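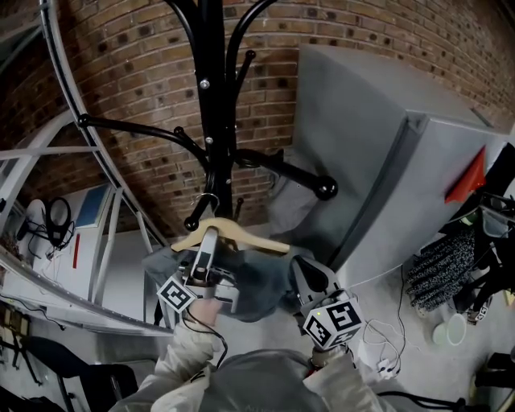 I'm Sorcha Quinlan, and I opened Plandau with my friend Reshma Buthelezi nine years ago — two people, one steam iron and a lot of coats in need of new linings. We still do coats, mostly, along with jackets and the odd wool dress (bring it in, I love a wool dress!).

Everything gets a proper hanger here. Wire ones wreck the shoulders, and I've fixed more than 12 coats this year that had nothing else wrong with them, so please don't get me started.

Donnie Aitken does our buttons and zippers, and he'll match pretty much anything you've lost. We close for two weeks in July. Otherwise come on in, hang up your coat and tell us what it needs.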